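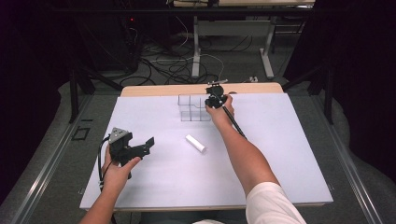 Who can enter the Lurport Student Robotics Challenge?

Any team of students aged 16 to 19 from a school, college or club in the Lurport area, with one adult mentor per team. Members don't need to have built or programmed a robot before.

LURPORT, September 24, 2020. Entries have opened for this year's Lurport Student Robotics Challenge, run by the Tikum Robotics Club with support from Plotine, the town's engineering training centre. The theme is handling and sorting small objects. Teams will teach a robot arm to pick up items from a table and put them where they belong.

Each team will record its own practice runs by hand, using a pair of handheld grippers, and then use those recordings to train the arm. The club tried this way of working with its own members in August, when they made 681 recordings on a project they called Kuo. The same project files will be given to every team at the start, so that newer groups have something to work from while they collect their own.

"In past years most of the time went on building the arm, and some teams had only an evening left for the task itself," said Shahab Ansari, who leads the club. "This year the arm is supplied. We want students to spend their time on how they move, what they record and why a run goes wrong."

There is room for 8 teams of up to five students. Each will have 45 minutes at a time on the equipment, booked through the club. Teams can use as many sessions as are free, but may hold only two bookings at once. Code can be written at home or at school between sessions.

Judging is in two parts. A set of timed runs carries 70 per cent of the marks. The rest is for a short written report, in which the team must describe at least one thing that failed and what it changed as a result. Reports should be no longer than four pages, including drawings.

Afshin Ebrahimi, technical tutor at Plotine, will mark the reports. "I'm looking for clear notes," he said. "A team that drops half its objects can still score well if it can show me where the trouble started."

There is no entry fee. Students should bring a laptop if they have one, and the club can lend a small number to those who don't. Distancing rules apply in the workshop, and places may be moved to a later session if local guidance changes.

Entry forms are available from the Tikum Robotics Club or from the front desk at Plotine, Lurport. Mentors should return one form for the whole team, with a signed consent slip for each student under 18.

ENDS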